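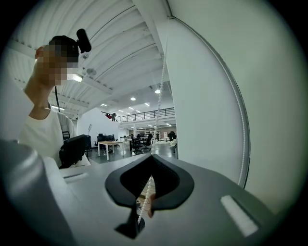
## 3. Blinds

The project room has one roller blind per window, worked by a loop of white beaded chain, and for most of June we treated it as decoration. Margaux Leblanc's section of this report covers glare on the desks. Mine covers the chain.

Our question was modest: how far do people lower a blind when they're told to "make it comfortable"? The answer is all the way, and then they complain about the dark. Over 11 sessions the favourite colour of daylight was none.

Method notes:

- One pull is a hand's length of chain, whoever's hand it is. Purificación Urquijo objected to this unit and was right.
- Pulling the wrong side of the loop counts as a pull – otherwise I'd have had very little data.

Session 2 was dropped from the totals after I lost the tally sheet.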